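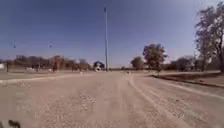 Search Wemcombe Workshop type and press enter

Progress report to the Hidard Fund, February

Dear friends at Hidard,

The rover is out of the shared workshop and onto pavement at last, and I can't tell you how good that feels after a winter spent bent over a bench! The drive base is finished, and we have made 3 outdoor runs, the longest of them 100 yards. It steers well on its own until the light gets strong – then it loses the edge of the road, and I have to take over with the handset.

Of your grant, 35 percent is still unspent. I'd like to put part of it toward a sun hood and a better battery tray (the old one rattles something awful), if you're happy with that. Curb following comes next.

With warm thanks,
Dariusz Szulc

Recent items
Wurnar motor mounts, second try
Open bench evenings
Notes from the Urbańczyk visit

Contact | © Wemcombe Workshop | Back to top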